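August 2, 2020

I write this in the kitchen, with the window open, although it is cold. My hands smell of other people's wool. After seven months at Skitmont I still notice it when I come home.

This morning we had the meeting about the sorting line. Heike Hollmann from Treltico came again with her laptop and her good shoes, and she explained what will happen from January. Two arms will stand at the end of the belt and take the clothes that are easy: towels, plain shirts, jeans. The rest stays with us. She said "the rest" very kindly, but I saw Pfister look at the floor. He has sorted for 31 years and for him there was never a rest, there was only the pile.

I don't want to be unfair to her. She answered all questions, also the one about the hours. We are 11 people on the day shift now. There will be no dismissals, she said, but two contracts that end will not be renewed. Mine is not one of them. I was relieved and then I was ashamed that I was relieved, and I ate my lunch outside on the steps.

After lunch I was back on the learning table. This is the part of the work that did not exist when I started. I take the hand gripper, squeeze it, pick up one piece, lift it, lay it down flat, and take the next. Everything I do with it is recorded and goes to Treltico in the evening. At first I was so slow that I wanted to cry. My own fingers know a fabric before I have thought about it, but with the gripper I must look and decide. Where is the edge? Is it one layer or two?

Knits are the worst. They stretch and come up like a bag, and when you lay them down they have a new shape. Fuzzy black fabric is nearly as bad, because I can't see the folds in it. I have learned to begin from a corner and to lift slowly, even when the next cart is waiting.

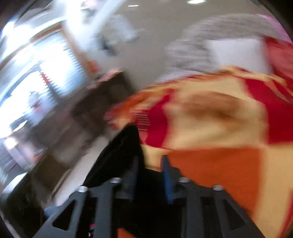

What I want to remember from this afternoon

The big printed textile, with the red and the orange and the cream. My grandmother had a cover for her sofa in nearly the same colours and for a moment I was in her living room. I think I held it longer than necessary. Somewhere in the recordings there is now a pause, and the machine will perhaps learn that with such a cloth one has to wait a little.

Pfister watched me for a while and then he asked if he could try. He never asked before. He held the gripper like a barbecue tool and dropped the first piece, and said a word I will not write down. Then he found the way of it faster than I did. He turned his wrist at the end, a very small turn, and the sleeve fell out straight. I asked him to show me again and he could not say how he does it. He only did it again.

I keep thinking about this turn. It took him half his life, and now it is in a file. He gets the same pay for the afternoon as for any other. I said this to Heike when she packed up, more carefully than I write it now, and she said she would raise it. I believe that she will raise it. What comes after, I don't know.

The right wrist hurts again. Liteo cream before bed, and tomorrow ask for the lower table – four days I have been meaning to ask. Also buy milk, and ring Mum before she goes to sleep.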